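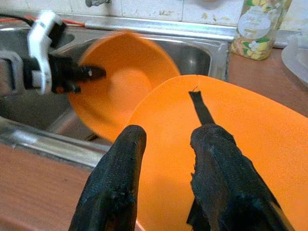
Washing up together - notes for the Stedville evening, 20 May 2015

Wait for people to find their seats and finish their coffee. Thank Augustina Opoku for the invitation, and for driving me over from Waltow with a box of crockery on my lap.

Start with my grandmother's kitchen. She had one sink, one window and a great many opinions, and the first one was that you never put a bowl down inside a plate and walked away. I was six when she let me stand on the stool and do the glasses, and I felt as if I'd been handed the keys to the house. Pause here, because somebody usually has a grandmother story of their own, and theirs is often better than mine.

Then the order of things. Glasses first, then silverware, then plates, then bowls, and the greasy pans at the very end when the water has given up anyway. Merja Hakala taught me to do the bowls before the plates and we have argued over it for 16 years. Tell them both ways. Ask for a show of hands and let them argue too, but not for long!

Plastic dishes. This is the part people write to me about afterward, so go slowly. Plastic holds on to grease in a way that china doesn't, and a bright orange bowl that had tomato sauce in it will feel slippery long after it looks clean. Use your fingertips, they know before your eyes do. Warm water, a little more soap than you think, and a soft cloth. No steel wool, please. I ruined a whole picnic set that way one June and I still have two of the plates, scratched and dull, under my flowerpots.

Next, tilting. A bowl left flat in the bottom of the sink collects everybody else's dirty water. Lean it against the side and it drains while you get on with the next thing. The same goes for the big flat plates, which like to lie down and trap a puddle underneath. Pick a plate up by the rim, swing it through the rinse water, and stand it on its edge in the rack.

(If time is short, skip the steel sink story and go straight to drying.)

Steel sink story - the Owusu house, the new basin, the man from Skodach who told them to wipe it down every night, and how nobody did until the baby came and the grandmother moved in. Let it run a bit, people enjoy it.

Drying. I'm a towel person. I know the rack does it for free, but I like the company, and I got to know my husband over nearly 18 months of his mother's Sunday dishes. One washes, one dries, and whoever dries gets to choose the subject. You can say things to a person while you are both looking at a plate that you'd never manage across a table.

Questions. Someone will ask about dishwashers. Be nice about it.

Remind them the cloths are for sale by the door, and that I need the crockery box back.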